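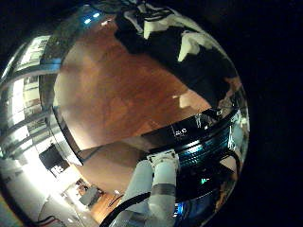 Wood floors — quick notes before I forget them again

Did the floors this month at our place and then did my sister's right after, so this is all fresh. No particular order.

Sweep first. Always. Grit under a damp mop is sandpaper. Soft broom or a dust mop, go with the planks, corners last.

Pick stuff up off the floor before you start. Cloths, cords, papers, all of it. I used to clean around things and you get outlines. A dropped black cloth that stays put for a month will leave a patch of floor a differnt color than the rest if the room gets sun.

Mop should be damp, never dripping. Wring it, then wring it again. If you can still see water on the boards after a minute you used too much. Go back over with a dry towel.

Cleaner: I use the Uysal floor soap, one capful in a bucket. More soap does nothing but leave a film. If your floor looks dull and kind of pale even when it's clean, that's probably film. Plain water, two passes, dry cloth. Fixed my hallway.

No vinegar. I know, everybody's grandmother. It dulled the finish at my last apartment and I had to live with it for 16 months.

Dark patches. Could be water, could be old wax, could be just the wood. Rub a spot with a dry white cloth — if brown comes off on the cloth it's wax or dirt and you can get it. If nothing comes off leave it alone. Do not sand one spot. You will see that spot forever.

Mats and dark fabric on the floor: lift them every week or so and let the boards breathe. Rubber backing is the worst, it can stain yellow and that doesnt come out. Felt or plain cotton underneath is ok. Shake the mat outside, not in the room you just did.
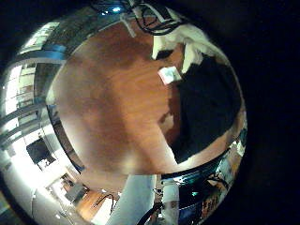 Rostton reader here, and I'd add don't trust felt pads forever. Mine picked up grit and scratched a half circle under a chair before I noticed. Now I swap them every spring. Also 20 minutes of drying with the windows open before anybody walks on it, socks included.

Good one, adding that. I peel mine off and check them when I vaccuum under the table.

Sun. Big windows are lovely and they fade everything. Close the blinds in the middle of the day in July and August. Move rugs a foot over now and then so the line doesn't set.

Cords — get them up off the floor before you mop, loop them over something, tie with a strip of old fabric. Cheap and doesn't mark anything. Unplug what you can first.

Tape. Only painter's tape on wood, and off by evening. If some got left on, hair dryer on low, peel slow, then a little mineral oil on a cloth for the sticky part. Wipe the oil up well, it's slippery.

Small scratches: Prevgate wax stick, closest color, go a shade lighter if unsure. Buff with a sock.

Mop heads go in the hot wash, no fabric softener. Hang to dry, not in the bucket.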